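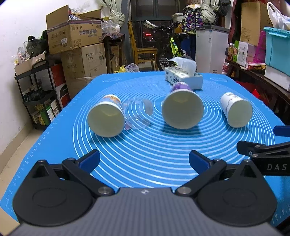

Vasos tumbados sobre el tapete azul, con las cajas del almacén detrás.

El trastero no debería decidir cómo se trabaja en la mesa. En el nuestro, en Erkura, se apilan cajas hasta donde llega el brazo, y aun así defiendo que el tapete de silicona se reserve para lo que se usa ese día: vasos, pañuelos y poco más. 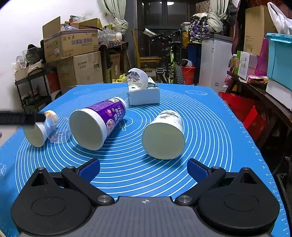 Guardar vasos de papel usados me parece un error. Ocupan mucho y se deforman. Yo dejaría 2 por persona y tiraría el resto en junio, antes de comprar otra caja de unos 96.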